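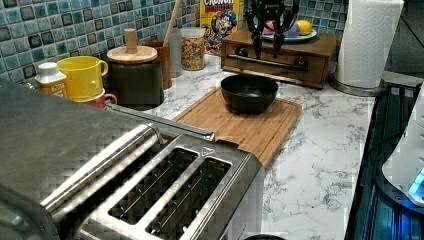
Overnight trains with a folding bike: notes from the Dronside to Molell run

November 2025

I took the sleeper from Dronside to Molell in June and have been meaning to write up the practical side since then. Most of what I found before leaving was out of date, and the timetable changed in between, so treat the details below as good for this year only.

The route is 354 miles by rail. The train leaves Dronside late in the evening, stops at Roltar in the small hours to change locomotives, and gets into Molell in time for breakfast. There is a day train as well. It is faster and cheaper, but you lose a day of travel and pay for an extra hotel night, so the costs come out close to even.

Booking

Berths go on sale 12 weeks ahead. The website sells seats and four-berth compartments. Two-berth compartments can only be booked by phone or at a staffed counter, and the phone line closes for lunch. If you want a lower berth, ask for it when you book. The system assigns uppers first.

The confirmation email is not the ticket. The ticket comes in a second email, and mine went to the spam folder. The conductor wants the second one, with the square code, and will scan it from a phone screen if the brightness is turned up.

The bike

A folding bike travels free if it is folded and in a bag. The rule on the carrier's page gives a maximum size but does not say whether wheels count. Mine was over by the width of a pedal and passed. I took the left pedal off anyway at Roltar, since it was digging into the mattress frame. Bring the right wrench. A multi-tool does not give enough leverage.

In a four-berth compartment the bag fits under the lower berth only if it is turned on its side. In the two-berth there is a space behind the door, and the door then opens most of the way.

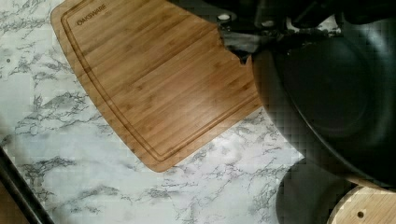 Full-size bikes need a reservation in the end car, which only runs on certain nights. The reservation is tied to the train and not to your berth, so if you move your trip by a day you have to cancel and rebook both separately. I did not try this myself and am going by what the counter clerk told me.

Sleeping

The line is smooth as far as Roltar. After that it climbs, and the curves are tight enough that anything left on the small table will end up on the floor. The summit of the pass is at 3175 feet. I woke up there both ways, going out because of the braking and coming back because of the heating, which has one control for the whole car.

Earplugs help with the corridor but not with the wheel noise. The berth nearest the middle of the car is the quietest. Ask for a number in the middle of the range.

There is one outlet per compartment, under the window, behind the trash can lid. It charges slowly. I carry a short extension cord for this, and the other people in the compartment used it too.

Food

Tea and a packaged roll are included. The roll is dry. Dinner is not served, since the train leaves too late, and the kiosk at Dronside station closes before boarding starts. Buy something in town. At Roltar the platform doors stay locked during the engine change, so don't plan on the vending machines there.
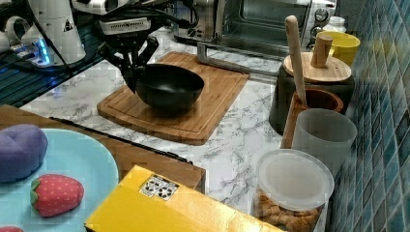
Arriving in Molell

The station is at the bottom of the town and the hotels are at the top. The elevator between them opens an hour after the train gets in. By bike there are two ways up. The signed route follows the main road and has a bad junction at the bridge. The other one goes left out of the station, along the river, and then up through Dubey, a village that is now more or less a suburb. It is longer but the grade is even, and I rode all of it in second gear with a full bag.

Left luggage costs 2000 in local money for the day and takes coins only. The change machine was out of order in both directions of my trip.

If you are going back the same way, the return train boards from the far platform, and there are stairs but no ramp. Fold the bike before the stairs. The platform on the other side is narrow, and the sleeping cars stop at the north end.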